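How to Clean and Condition a Light Leather Sofa

We bought our leather sofa secondhand when we moved to the Bukhari side of town, and I will admit that for the first year I did nothing to it except sit on it, nap on it and eat toast on it. Pale leather forgives you for a while, and then one morning the sun comes in sideways and you see every armrest smudge you ever made! Luckily it's an easy job, and rather a soothing one once you get going.

What you'll need

A vacuum with a soft brush attachment
Two or three clean white cotton cloths (old T-shirts are lovely for this)
A small bowl of lukewarm water
Leather cleaner, or a few drops of very mild soap
Leather conditioner. I use the Tritari cream, but the Orker one did a perfectly nice job before that

Step 1. Take off the cushions, if yours come off, and vacuum everything, going slowly along the seams and down into the cracks. Grit left in there gets rubbed around later, and it scratches.

Step 2. Try your cleaner somewhere out of sight, like the back of a bottom panel. Wait 30 minutes and look at it in daylight. If the color has changed or come off on the cloth, stop and try something gentler.

Step 3. Dampen a cloth, wring it out until it feels barely wet, and add a little cleaner to the cloth itself. Work one section at a time in small, easy circles. The armrests and the spot where heads rest will want a second go, so be patient with them and don't scrub.

Step 4. Wipe each section with a fresh damp cloth, then a dry one. Let the sofa air dry, well away from heaters, and please leave the hair dryer in the bathroom.

Step 5. Put a small dab of conditioner on a dry cloth and spread it thinly. Thin really is the word here (my first try stayed tacky until supper). Leave it for as long as the label says, then buff with a clean cloth until your hand glides.

I condition ours every 6 months, usually in September and again in the spring, and dust it with a dry cloth whenever I'm doing the shelves. Spills get blotted right away, from the outside in.
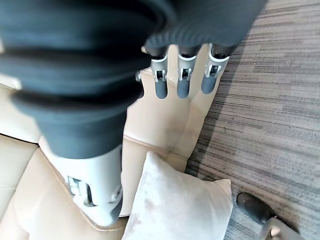
Beige leather on the sofa, with gray fingertips just above it.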